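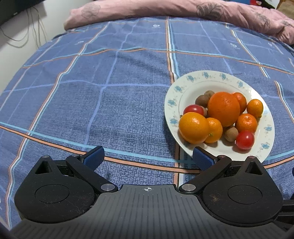 Shrinkage in woven cotton bedding comes from two sources, and they should be treated separately. The first is relaxation. Yarn is held under tension on the loom and during finishing, and it returns to a shorter length when it is first soaked. The second is heat, mostly in the dryer. On a plain sheet neither is easy to see. On a plaid one, such as the blue sheet with orange-brown bands shown with a plate of fruit on it, the stripes give you a ready-made grid, and a change in either direction can be read with a tape measure.

Hanne Honkanen ran a small comparison at our Foltwood workroom in October. She marked two points 800 mm apart along the warp of each test sheet, and two more across the weft, before the first wash. All sheets were washed at 60 degrees. Half were line dried and half were tumbled on the high setting. After one cycle the largest warp loss was 15 mm, on a tumbled sheet from the Skarby range. The matching line-dried sheet lost 11 mm. Weft loss was smaller in every case.

Measure again after the third wash, not only the first. Relaxation is mostly finished by then, and any further loss points to the dryer. Lay the sheet flat on a table and smooth it by hand without pulling – a light pull is enough to spoil the reading. Let it rest overnight at room temperature before measuring.

Readers sewing their own sheets should prewash the full length before cutting. Ravinder Fortin has the blank record cards and can mail a set on request. Results for the Ornavow percale will appear in the next issue.

Filed under: Fabric Care, Workroom Notes

Contact the editors | © Foltwood Textile Newsletter | Back to top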